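Today I visited the open day of Clornov, the robotics company from our town. I was there already at 9, before the coffee was ready – a mistake.

Janelle Lumanlan showed us the room where people record movements for the robots. You hold one gripper in each hand and you do a small task at the table. After this, you do it again. She told us that one task needs about 205 recordings. 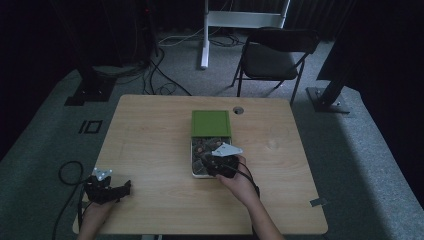
I asked if the arms get tired. Yes, very much, so they change the person after each half hour.

Then a question from Fotis Xenos, who came with me: does the robot also learn the mistakes? Janelle said they keep a few of them, when the person corrects well.

The next visit is in April and it is free, but you must write your name on the list at the entrance. I wrote mine already – this time I want to try the grippers.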